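Week 6: Sleep, Shift Work and the Clock You Can't Argue With
Notes to accompany the lecture. They don't replace it, whatever you've told your lab partner.

Where we left off

Last week we had the suprachiasmatic nucleus, a small clump of cells above the optic chiasm, keeping time a little longer than a day. Left in a cave with no cues, most people drift later and later. Left in a university residence, the same thing happens, with worse food.

Two processes matter for the exam. Process S is sleep pressure, which builds while you're awake and drains while you're asleep. Process C is the circadian signal, which goes up and down on its own schedule and does not care how your day went. You fall asleep easily when S is high and C is dropping. Most of the misery in this unit comes from people trying to sleep when only one of those is true.

Night workers are the standard case. At eight in the morning a nurse coming off nights has plenty of S and a C that is climbing fast. She falls asleep quickly, sleeps a few hours, and wakes before lunch feeling as if she's been returned to the wrong owner.
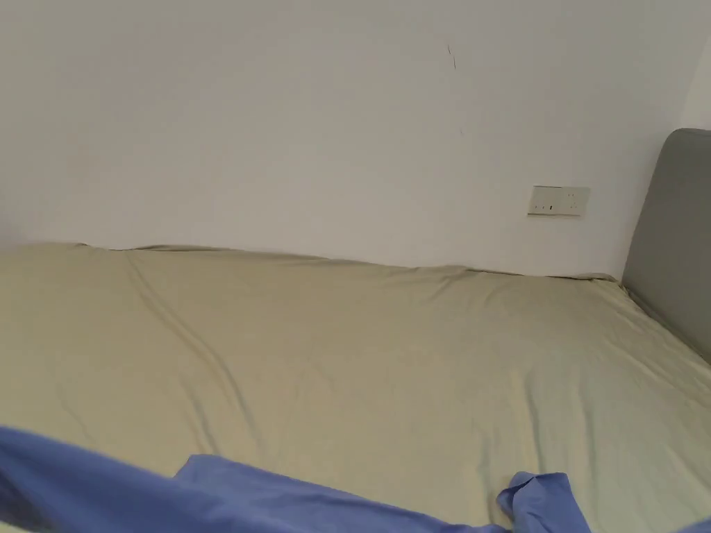 Stimulus control is the part of insomnia treatment that students find too simple to write down, so write it down. The bed is for sleep. If you're lying there awake and annoyed, you get up, go somewhere dull, and come back when you're drowsy. Over weeks the bed stops being a cue for annoyance. Clients tend to hear this as a decorating tip and go out and buy things. A sage-green fitted sheet and a padded grey headboard against a plain white wall make a perfectly calm place to lie down, and an equally calm place to rehearse an argument with your landlord until dawn. The colour is not the treatment. Getting up is the treatment, and it's the bit they skip.

The Bruselbridge diary exercise

You'll each keep a sleep diary for two weeks. Use the Bruselbridge form from the course page, the one with the shaded columns. Fill it in within 30 minutes of getting up, from memory, without looking at your phone. Estimates are fine. People who watch the clock all night produce lovely precise data about a terrible night.

Record: lights out, estimated time to fall asleep, number of awakenings, final waking, time out of bed, naps, caffeine, alcohol. The last column is for comments. Last year's comments column contained a poem about a possum, which was not marked.

Sleep efficiency is total sleep time divided by time in bed, times one hundred. Worked case: a client, whom we'll call Rampersad, goes to bed at ten and gets up at six. That's 480 minutes in bed. The diary gives 288 minutes of sleep. Efficiency is 60 per cent, which is low enough that we'd consider sleep restriction. And yes, it's unfair that the remedy for sleeping badly is less time in bed. It builds S. Do not try this on a client with bipolar disorder, a seizure history or a job driving anything. That sentence has been on every version of this exam.
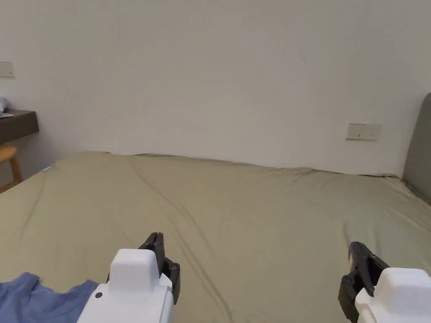
Wrist actigraphy infers sleep from stillness, and you should be suspicious of that word "infers". Someone lying rigid at 3 a.m. composing a resignation letter scores as asleep. Someone sleeping well but thrashing scores as awake. Sizwe Visser, who tutors the afternoon group, likes to ask what you could tell about a night from the bed alone, and the answer is very little. Take an olive-green fitted sheet, pulled fairly taut, with soft diagonal creases across the middle. Somebody may have slept badly on it, or it may have come out of the cupboard that way. Creases don't carry a time stamp. The Claneo wristband does, which is its one real advantage, but it is still a movement record that we have agreed to call sleep. The Flalilix software will draw you a handsome hypnogram from the same signal. Treat the sleep stages as decoration.

For the tutorial

Bring your first week of diary data, with efficiency calculated for each night and your working shown. Be ready to explain, in terms of S and C, why a long nap at five in the afternoon is such a poor favour to your future self.

Readings are on the course page under Week 6. The second one is long, and I'd suggest not reading it in bed.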